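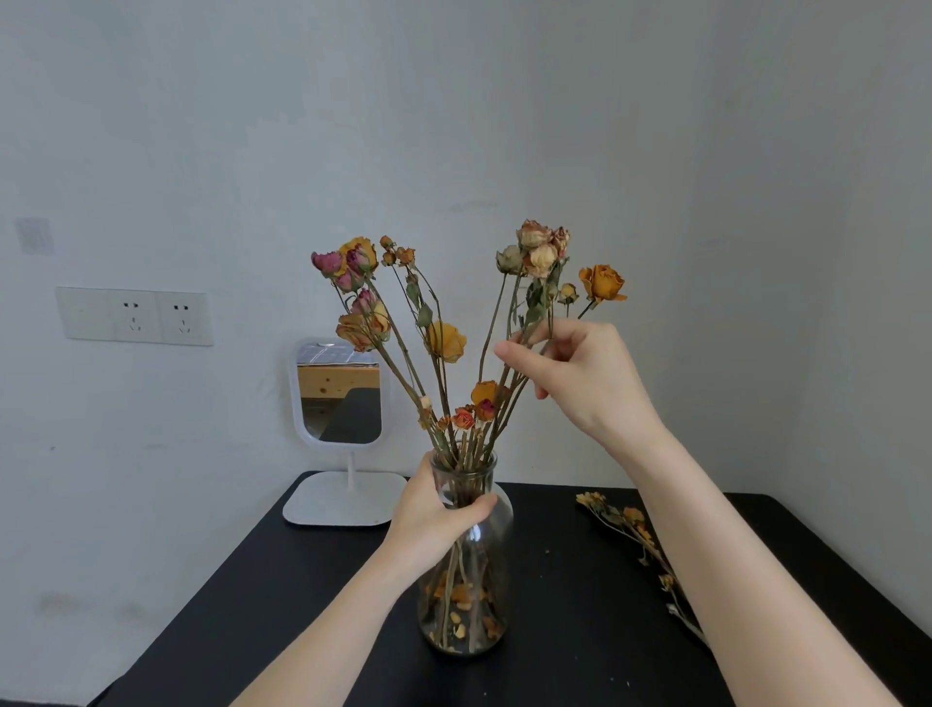 Gurkico folding secateurs, reviewed by Vasiliki Triantafyllou

Feb 22, 2018

I bought these from the garden shop in Skerncombe after my old pair rusted shut over the winter. They cost 19 pounds, and a spare spring comes in the packet.

The blades are sharp out of the box. They went through rose stems cleanly, and through hazel up to the thickness of my finger. Anything bigger needs a saw. The handles are a bit short for large hands, and my husband found them tiring after one hedge. I did the whole front border without trouble.

The catch is the weak point. It sits under the thumb and I closed it by accident four times in the first hour. It also collects sap, so wipe it down before you put them away.

Dried stems are harder on the edge than green ones. I keep an older pair of Partingtons for those.

Four out of five. I would buy them again at that price.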